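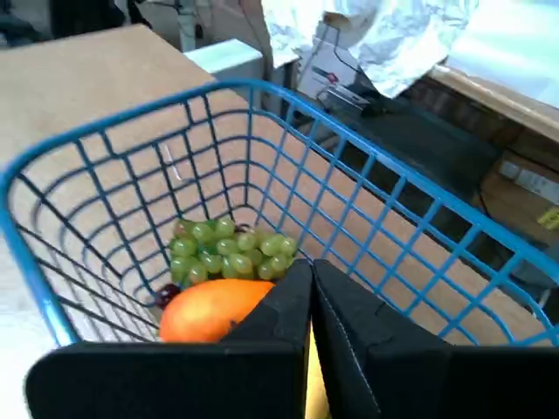

Comparing two sets of finger pads on a fruit picking task

Project report, Toshiko Morikawa and Cyrill Wyss
Supervisor: Vimala Shetty

What we were asked to do

The Jevum pads are sold as a drop-in swap for ordinary hard fingers. The sheet that comes with them promises "safe handling of any produce". We doubted that before we started and we still doubt it, but we tried to set the work up so that the pads had a fair chance. The task was to move single pieces of fruit into and out of a wire basket on a bench, first with the pads and then with the hard fingers we normally use.

We kept 1,755 attempts after throwing away the ones where the controller had stopped by itself. Of those, 903 were with the Jevum pads. The rest used the hard fingers. Sreekumar Bangera ran most of the afternoon sessions and kept the log.

What we found with the pads

On banana shapes the pads did well. They are wide, so the arm can come down a little off centre and still close on something. Inside the basket that same width is a nuisance. The wrist camera sits behind the fingers, and with broad black pads in front of it a good part of what you want to look at is hidden just when you need it. Twice we blamed the software for a miss and then found that the pad had been blocking the view.

We do not believe the pads are gentle in the way the sheet means. Toy fruit does not bruise, so our figures say nothing at all on that point, and we would be wary of any report that used plastic fruit and claimed they did.

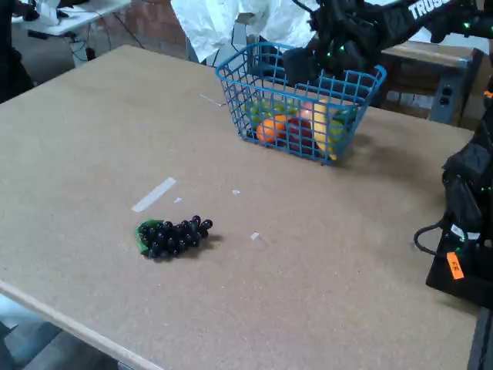 The grape problem

Grapes were the worst item for both sets. A bunch lying on the open board has no obvious middle, and the leaf at one end confused our grasp finder, which liked to aim for it. Cyrill wanted to cut the leaf off. Toshiko said that would be changing the test to suit the result, and the leaf stayed.

We also tried the bunch with the Traltenico controller in its "adaptive" mode. We could not tell this mode from the normal one, and Sreekumar Krishnan, who had not been told which was running, could not either. Bits of tape left on the bench may have upset the depth readings. We should have cleared them before every run and we did not.

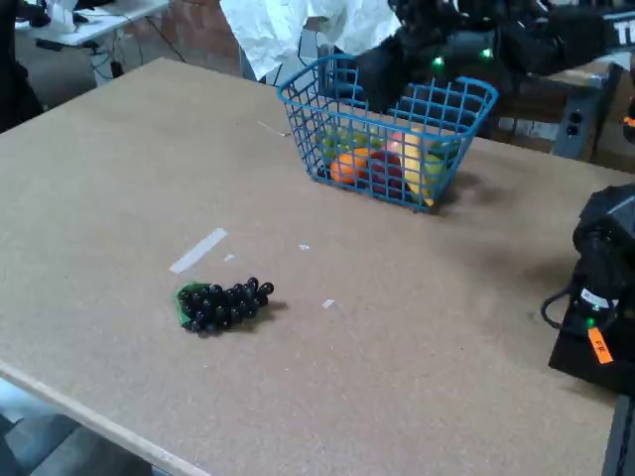 Would we buy the pads for the lab?

At this price we would leave them on the shelf. They help with long, smooth items and get in the way near basket walls, and a narrower hard finger with a rubber strip might do as well. We have not tested that, so it should be tried before any money is spent.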